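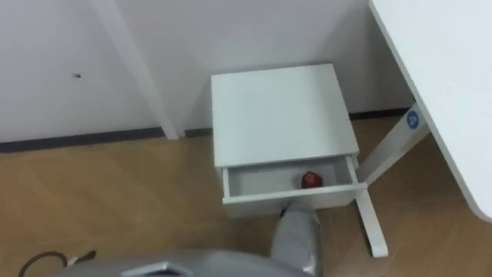
The drawer task in progress at the Kerklow robotics club.

On Monday evenings the student robotics club at Kerklow works on one problem: a piece of red fruit, a bedside cabinet and a drawer. The arm must open the drawer and move the fruit between it and the table next door. Each run is driven by a student, recorded, and later used to train a control program the members call Plurkon.

The target for the term is 200 clean runs. By May the club had 100, and had thrown out a further 60.

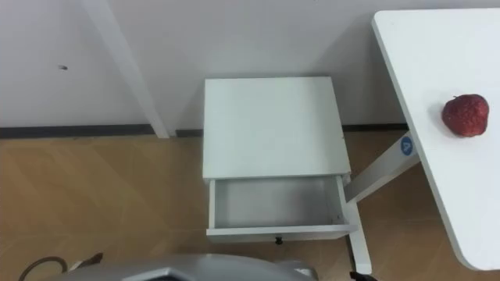
Most rejected runs failed on timing. A driver who pauses for two seconds over the fruit teaches the program to pause as well, so the club now discards any run with a long stop in it. Hilkka Karppinen, who leads the group, keeps each driver to 20 attempts. "After that the hand gets lazy," she says, "and the data shows it." 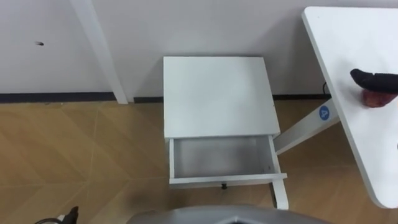
Grip is the second difficulty. Too little force and the fruit rolls; too much and it shoots out sideways. Contact with the table is harder to judge than it looks, and with the dark finger pressed against the red fruit at the side of the tabletop, the head camera gives the driver little idea of depth. The club tried softer pads from Bandent, then went back to the old ones.
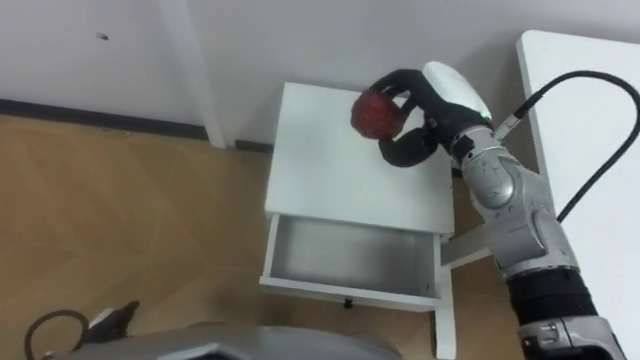

Plurkon will be tested at the Laaksonen student trials, where the fruit may start in either place – table or drawer – and no driver is allowed. The club has yet to settle how far the drawer should be open at the start.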